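Setting up the two-arm towel cell before a folding run
Posted 2020-12-21 by Deirdre Dunne, Olcombe workshop notes
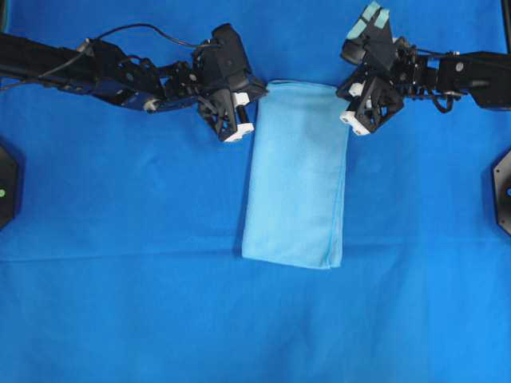 What you need
A 2 mm hex key, a lint roller, a soft brush, and one towel you don't mind folding 57 times. We use a pale towel on the royal-blue cloth, and I love how clearly the edges show up!

1. Smooth the cloth
Start in the middle and push the wrinkles outward with flat hands. Small ripples are fine. A fold line is fine too, as long as it stays clear of the spot where the towel goes.

2. Check the fingertips
Power the arms down first. Wiggle each fingertip block, and if one rocks, snug its screw a quarter turn. Brush out any fluff (towels shed like crazy, so look in the cutouts of the gripper plates too).

3. Trace the cables
Follow each cable from forearm to wrist. You want a loose loop at the wrist, enough for a full twist without tugging. Ewan found a pinched one in March and it cost us almost 4 hours.

4. Bring the arms in
Power up, wait for the green light on the base, then jog both grippers down to either side of the towel's top edge. Leave a narrow gap to the fabric. Go slow here, it's the fun part!

5. Run it empty
Take the towel away and play the Velutar fold routine at 7 percent speed. If a fingertip drags on the cloth, raise that arm by 2 mm and play it again.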